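Zodov Building – Monthly Walkthrough, Kitchens and Common Areas
November 2, 2018
Done by: Yasmine Berrada
With: Mohcine Abdel Rahman (floors 1 and 2), Ghizlane Ouazzani (basement)
Copy to: Bouchra El-Sayed, front desk binder

OK = fine, leave it. FIX = needs work, name next to it. WATCH = look again next month.

ENTRANCE AND STAIRS

Front door closer – OK. Slower than last time but it latches.
Entry mat – FIX. Corner curls up on the left. Tape is not a repair. Amedeo to order a new one.
Stair treads, front – OK.
Stair treads, back – WATCH. Nosing on the fourth step up has a little give. Push on it with your foot, you'll feel it.
Handrail, back – FIX. Top bracket loose again. Longer screws this time please, the short ones just pull out.
Exit signs – OK, all lit.
Emergency lights – held the test button on each. Back landing one came on dim. FIX, battery. Pomska has the part number from last time, it's in the binder under lighting.

FIRE

Extinguishers – tags current, pins in, gauges in the green. The one by the copy room has a coat rack in front of it. Moved it. Please leave it moved.
Hallway width, second floor – FIX. Boxes outside room 14 again. Tenant says they go out Monday. Will check Monday.
Smoke detector, basement – OK, tested.
Fire doors – basement one was wedged open with a paint can. Took the can. Ghizlane talked to the people down there.
Panel – no trouble lights. Last service by Sani was February, tag is on the inside of the door.

KITCHEN, FIRST FLOOR

Outlets near sink – both trip and reset. OK.
Toaster – crumb tray full. Emptied. Cord fine.
Microwave – door seal OK, inside not OK. Not a safety item but come on.
Fridge – thermometer reads where it should. Threw out everything without a name, as the note on the door says.
Floor by the sink – FIX. Tile edge lifting where the mat used to be.
Under the sink – drain cleaner stored next to the dish soap. Seperated them. Cleaner goes on the top shelf of the utility closet.

KITCHEN, SECOND FLOOR

Outlets – OK.
Coffee maker – WATCH. Auto shutoff worked, took its time. Cord runs behind the stove side, would like it moved to the other counter.
Cabinet over counter – FIX. Right hinge stripped, door hangs. Amedeo has hinges.
Shelf load – too much heavy stuff up high. Plates and big bowls down to the bottom shelf, light stuff up.
Mugs and glasses – go through them for chips and cracks, rims and handles first, then look down inside at the base. Chipped ones get thrown out, wrapped in newspaper, not tossed loose in the bag. Cut hands from trash bags are on the incident sheet already.

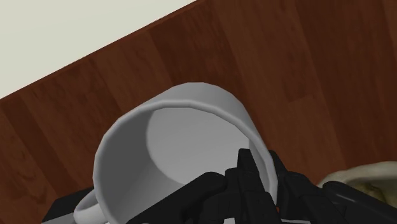

Mug, computer rendering. Credit: Retby

Drying rack – two prongs bent, glasses lean. FIX or replace, either one.
Step stool – rubber feet OK, the lock clicks. Keep it IN the kitchen. Found it on the stairs.
Broken glass kit – dustpan there, gloves missing. FIX, Yasmine to bring gloves.
First aid box – restocked. Burn gel was out of date. Still need the small bandages, the big ones never get used.

BASEMENT

Lights – 2 tubes out over the workbench. FIX, Mohcine.
Storage cage – OK, locked. Key 639 is on the right hook now.
Sump – ran it by hand, fine.
Boiler room – clear space around it, good. Better than it was.
Water heater – no drips. Relief pipe points down at the floor like it should.
Extension cord to the dehumidifier – FIX. Not a permanent cord. Needs a real outlet. This has been on the list a while. Bouchra, can we get a quote.

OUTSIDE

Walkway – leaves, slick near the downspout. Mohcine swept while we were out there.
Lot lights – couldn't check, was daylight. Someone staying late please look and write it in.
Salt bin – half full. Order before the frist freeze.
Dumpster gate – latch OK, hinge squeaks.

COMMENTS

Mohcine: back handrail should go to the top of the list. People carry stuff down those stairs with one hand.
Ghizlane: basement folks say the paint can was there for air. Fan would fix it. Leaving it open won't.
Amedeo Lo Presti (added later): mat ordered. Hinge I'll do when I'm up there for the bracket. Need a ladder that isn't the stool.
Bouchra: will call for the outlet quote. Who took the gloves?

Signed, Y. Berrada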